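Temps de lecture : 3 min

Rapport de projet tutoré – Le départ d'un représentant de fondation : ce qui reste quand le mandat s'achève

Quand notre groupe a choisi de travailler sur les fondations de coopération, je pensais, un peu naïvement, que nous allions surtout lire des bilans financiers. Notre tutrice, Wakana Aoki, nous a orientés vers une question plus modeste et bien plus attachante : comment une petite fondation transmet-elle ses relations locales quand la personne qui les a nouées s'en va ?

Nous avons travaillé sur la fondation Vasconcelos, qui soutient des conseils de jeunes et des associations de quartier, et plus précisément sur son antenne de Tanen. Son représentant y est resté neuf ans (c'est long, la plupart des mandats étant bien plus courts) et l'équipe nous a ouvert ses archives avec une générosité dont je la remercie encore. Nous y avons relevé 1 151 courriers échangés avec les partenaires, dont beaucoup écrits à la main, ce qui a sérieusement ralenti la saisie !

De ces courriers, nous avons tiré une liste de 63 associations partenaires. Vingt-huit d'entre elles n'apparaissent dans aucune convention signée : tout passait par le téléphone, les visites, les invitations. Je ne voudrais pas qu'on lise là un reproche. Au contraire, plusieurs responsables nous ont expliqué que cette souplesse leur avait permis de lancer un atelier ou une réunion publique en quelques jours. Mais la nouvelle représentante, arrivée en mai, a dû reprendre contact avec chacun, parfois sans savoir qui appeler.

Nous avons comparé avec le programme Trirton, mené dans la région voisine, où un carnet de passation est tenu dès la première année. C'est plus lourd, et les agents s'en plaignent volontiers, mais le successeur dispose d'un vrai récit des relations, avec les brouilles et les réconciliations.

Des oranges dans un saladier blanc, sur un plan de travail en inox.
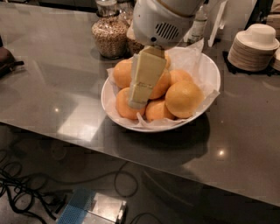
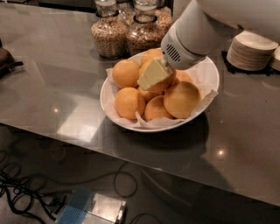
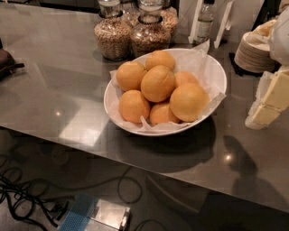 Pour la suite, nous proposons à l'antenne de Tanen un carnet allégé, d'une page par partenaire, relu une fois l'an avec l'association concernée. L'idée de la relecture commune vient d'un entretien à Pletent, où une présidente d'association nous a dit qu'elle aimerait bien savoir ce qu'on écrit sur elle.

Il nous a manqué du temps pour rencontrer les partenaires qui ont cessé d'écrire, et c'est mon principal regret. Leur silence peut vouloir dire bien des choses, et nos archives n'en gardent que la dernière lettre. La grille d'entretien et le modèle de carnet sont joints en annexe, pour le groupe qui voudra reprendre le sujet l'an prochain.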